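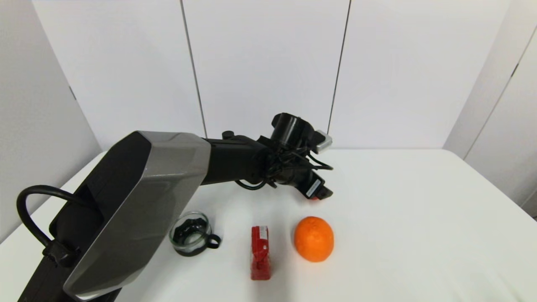 ## 2019-09-22

Up before the alarm. Cold enough for socks. I left the windows shut and made oatmeal, then ate it standing at the stove, as the big table wasn't fit for eating at and hadn't been all week.

Decided to deal with the table today. I got most of it done by lunch. The white top marks easily, so I used warm water and a drop of dish soap and then a dry towel. There's a faint ring near one corner from a coffee pot that won't come out. I tried baking soda on it in the spring and it made no difference, so I left it alone.

Mail went in the wire tray. Two catalogs went out to recycling. The Edeo bill is for $46 more than the last one and I can't see why. The account page only shows a total. I'll call them tomorrow if I can get through before work.

### What stayed out

The orange, the glass cup and the little red thing with the white label. They were the last of it and I couldn't settle on a place for any of them.

The orange is from the bag I bought at Mancuso on the way home. The bag was $4 and most of them are good, though the ones at the bottom were soft and I used those for juice. This one is a little squat but a nice color and the peel has no bad spots. I have been keeping fruit in the refrigerator and I think I'm going to stop. It gets forgotten behind the milk. Out on the white table I see it every time I walk by, and that alone means it will get eaten.

The cup is the short clear one with the black handle. It came from the apartment on Drinomby Street, from the set that was in the cupboard when I moved in there. The rest got broken over the years. It's too small for coffee the way I drink it, so it ends up holding whatever needs holding. At the moment it has that crumpled black thing stuffed down in it, taking up most of the room. I'll sort that out with the laundry or the trash, one or the other.

The red one has been moving around the house since summer. Shelf, windowsill, the top of the refrigerator, back to the table. It stands up well by itself and takes no space, so there's never a pressing need to decide. I wiped the table under it and put it back down.

### Afternoon

Walked to the hardware store for felt pads. One leg of the table scrapes when it gets moved and there's a mark on the floor from it. The store had them in brown and gray. I got gray. The pads are thicker than I expected and now the table rocks a little, so I'll have to do the other legs too. I should have done them together. There are enough in the pack.

On the way back I took the long route by the Trerkura building. They have the ground floor papered over and a sign up about a new lease. It was a shoe repair place when I first moved here, and then a copy shop that I went into one time. I would like it to be a bakery but it'll probably be phones.

I had an orange when I got in, one from the bag, and left the one on the table where it was. Peeled it over the sink. Sweet, with more seeds than I like.

Then I did the kitchen drawers, which I hadn't planned on. The one by the stove had twist ties, dead batteries, a bike key for a bike I sold, and takeout menus from places that have closed. I kept the scissors, the tape and the good flashlight. I found the receipt for the old mattress too, $900, dated December. I had been telling people it cost less than that. Threw the receipt out. The second drawer was just towels, and I folded them again in thirds so it shuts all the way. The third drawer I opened and closed again.

### Evening

Soup from the freezer and the end of the bread. Ate at the table, properly, with a placemat. It's a better room with the surface clear. The light from the window comes off the white and makes that whole side brighter, and I noticed I didn't switch on the lamp until well after supper.

I thought about where the orange should go if I want to keep fruit out for good. A bowl would be the normal thing. I have the big blue one but it takes up too much of the table, and the mixing bowls look like mixing bowls. There might be something in the boxes in the hall closet. I wrote 2000 on one of those boxes when I packed it, meaning the year, and I don't believe I have opened it since. Next time I'm in there I'll look.

The odometer on the car was at 1046 since the last oil change when I moved it for street cleaning, so that can wait. Tires need air.

For tomorrow:

- call Edeo about the bill
- rest of the felt pads
- empty the glass cup and wash it
- find a shelf for the red thing or admit it lives on the table
- bread, eggs, onions
- put air in the tires if the pump at the gas station is working

Read for a while. The book is slow in the middle and I skipped a chapter about the canal. Turned the heat on low for the first time this season and it smelled like dust for a few minutes. I've left the bedroom door open to let the smell clear. Lights out at ten thirty.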